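Week 6 handout: sizing up a hand-held gripper before you buy one
Samran Ongart, Rirkenville evening course

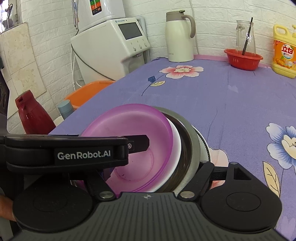 So, last time I promised we'd talk about shopping. You all wanted to jump to arms, and I get it, arms are fun! But a hand-held gripper is where I'd spend the first money (and most of the first month), so let's stay with those tonight.

The one I keep bringing up has GenRobot.AI printed on it. I'm not selling it to you. I just want you to look at any gripper of this type the way I do, jaws first, then the pivots, then the grip plate. Are the screws where you can reach them? Does your wrist complain?

Bowls are my favorite test, and I like them nested, plastic in metal if you have both. Thin rims and slippery sides will teach you more than a foam block ever will. Do it on a real table with a patterned cloth and kitchen stuff standing behind it, please, and don't tidy up first.

For homework, write up 20 grasps with whatever tool you have. Note the object, where the jaws landed and how your hand felt afterward. Despina Tănase did 37 last term and her notes are still the best I've read (copy in the Cerov folder, ask me for the link).

On quotes: Treken came back to me with 865 for a rental package, training included, and Bălan wants to see our requirements list before they'll name a price. Bring your questions for both. I'd start with spare jaws, repair time, and who pays shipping if it goes back.

Reading is pages 19 to the end of the chapter. Skip the box on suction cups, we'll get there in February.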